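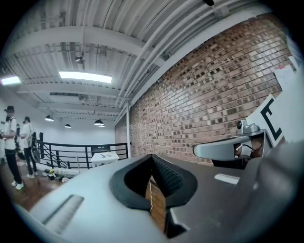
# Room 308, Hegarty Building

Updated 20 April 2024

Quick page, more later. This is the brick room on the third floor of Hegarty, Drovbridge Street side, the one Trallo took over in November when the print people moved out. People keep asking about it before they book it so here are some notes. They're short and I'm typing between two other jobs, sorry about the spelling.

**The brick**

Red-brown from a distance, but get up close and there's orange, tan, some very dark ones mixed in. Lighter mortar. Original to the building as far as we know, and the landlord would like it to stay that way – no drilling, no anchors, no foam tape. Putty only. It sheds a bit if you lean on it in a dark sweater.

There's a sheet of white paper pinned up high on it. Please leave that up. Anything you add yourself comes down at the end of your booking, including the pins.

**The column**

White, slender, ceiling to floor, right where the brick ends and the room opens up. Everyone's first idea is to move it. Can't, obviously. It does make a handy divider if you want a quiet end and a loud end. Don't tie banners round it, the paint comes off with the tape and I've touched it up twice this winter already.

**The floor**

Wood, dark brown, glossy. We had it refinished right after Trallo got the keys and it's the thing visitors talk about. Shows every footprint. Soft soles if you can, felt pads under anything with legs, and lift furniture, don't drag it. If you spill, paper towels are in the hall closet with the mop. Plain water, well wrung out. No spray polish!! It gets slick and the next group skates.

**Power**

Outlets are down at the base of the brick wall and everything in the room ends up running off them. White power strips on the floor, cords in loops, more cords. It works but it isn't pretty and it needs an afternoon of somebody's time. Some of the white cable is ours and lives there, the rest comes and goes with whoever is booked in.

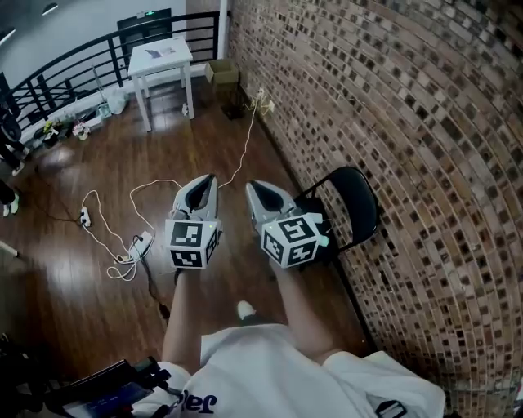

Plan for the cords, in no special order:

- flat cord cover along the bottom of the brick, 75 feet on order from a place in Mirport
- label both ends of every cable that stays, masking tape and a marker is fine
- strips go up against the wall, out of the walking path
- spare adapters into the gray tub in the closet, not left plugged in with nothing on them
- one long black extension set aside for the loud end

Until that's done, watch your feet. White cable does show up nicely against the dark boards, the black ones not so much. If you need to unplug something to make room, leave a note on the door so the next people don't think it's broken. Had that happen with the heater and somebody called the landlord out for nothing.

**Light and noise**

Ceiling lights are on one switch by the door, all or nothing. The floor throws some of it back at you, so if you're filming or taking pictures of small stuff, lay a cloth or a rug down first. Sound is lively – brick and bare wood, what did you expect. A rug helps with that too. We have 2 rolled up in the hall, ask before taking the bigger one, it sheds.

**Getting in**

Side door on Drovbridge Street, stairs, then left past the copier. Elevator works most days but it's slow and it's small. The key is in the lockbox and the code changes on the first of the month, we email it out the day before your booking. If you havent had it by dinner time, write to us.

Room is fine for 12 people with tables out, a few more if everyone is standing. Folding tables are stacked in the hall. Wipe them before they go back, please, some of them had glitter on them for most of the winter.

**Still to do**

Cord cover (see above). Second coat on the column. Sweep up brick dust along the base, it collects behind the strips and the vaccum doesn't reach. Better hook for the mop. Work out which breaker is which, the chart in the hall is from the print shop days and half of it is wrong.

Bookings and questions to the Trallo front desk, Hegarty Building, Mirport. Put "308" in the subject line or it goes in the wrong pile.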